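Drovia pauses garment-folding sessions after gripper fault

Drovia has suspended part of the work in its domestic tasks hall after a hand-held gripper failed to release during a session in June. One operator, Lesia Bilyk, received a minor injury to a fingertip and returned to work the same afternoon.
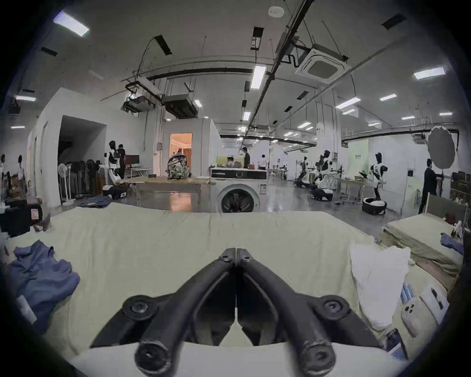 What happened

The fault occurred while two operators were folding clothes at the bed station. The trigger on one gripper was let go, but its jaws stayed shut for several seconds. Ms Bilyk reached in to free the cloth by hand and the jaws then opened and closed again without warning. 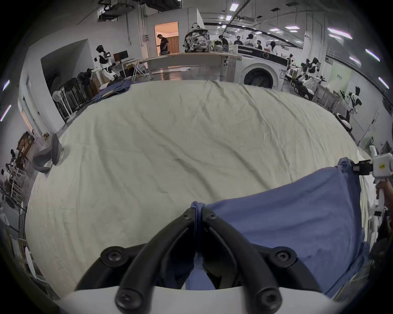
The session was halted at once and the gripper was locked away. Xiaoyan Xia, head of safety at Drovia, said that the release spring had weakened after long use. The unit had completed 959 sessions, although the spring should have been changed at 400. The service record had been kept under the wrong unit number, and the change was missed.

All 20 grippers in the hall have now been inspected. Two more were found to have worn springs and have been withdrawn.
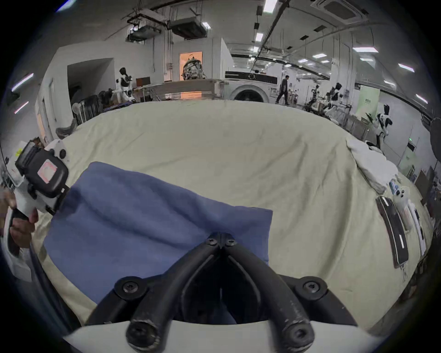
Action taken

The supplier, Pakar, has been informed and will provide new springs free of charge. Operators must not place their fingers between the jaws at any time, even when the gripper appears to be at rest. The humanoid robots in the hall were not affected by the fault.

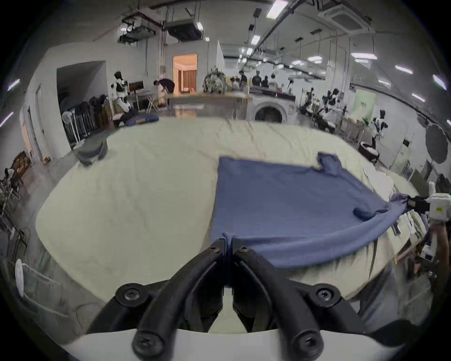 Two-person folding will resume when the remaining springs have been fitted. Until then, operators may continue with tasks that need a single gripper. Work in which a shirt is pulled taut between two grippers, with each holding part of the fabric, carries the greater risk if one of them fails to let go. Gintarė Urbonaitė will brief each team before it restarts.

Staff who notice a slow or sticking trigger should stop work and report it on extension 738.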